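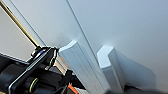
Home > The Big Tidy

2018-12-27
by Edgardo Manalastas

Right, quick one, kettle's on. The white cupboard. Have been avoiding it since we moved to Skorndale and I said I'd do it before the year was out, so, doing it.

Plan was simple. Doors open, everything out on the landing, wipe down, put back what we want. Took two goes. First go I got as far as the Christmas paper and then sat reading old letters for an hour. Second go much better, phone in the other room.

Wiping first, top to bottom. Smooth white doors look lovely till you get the light on them and then it's every fingerprint since we got here. Warm water, drop of washing up liquid, old tea towel. Then a dry one straight after or it streaks. Don't use the scratchy side of the sponge, I did that on the Hileck wardrobe and you can still see teh patch.

The seam down the middle collects dust like you wouldn't beleive. Cotton bud. Boring but it works. Same round the two little silver knobs, which want a proper polish and maybe a quarter turn with a screwdriver from the inside while you're there.

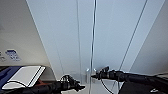 How often do you need to wipe the doors down?
Every couple of weeks for the bit round the knobs, and the whole lot maybe 4 times a year.

Contents, then. 9 bags for the charity shop, up to 128 carrier bags (why), one very flat pillow. Kept the Sosa blankets, kept the board games, kept the box of leads because you never know. Sheets now live on the middle shelf in sets, each set stuffed inside its own pillowcase. Towels underneath.

Still to do: the top shelf, need the steps back from next door first. And the hall drawers. Going to have my tea.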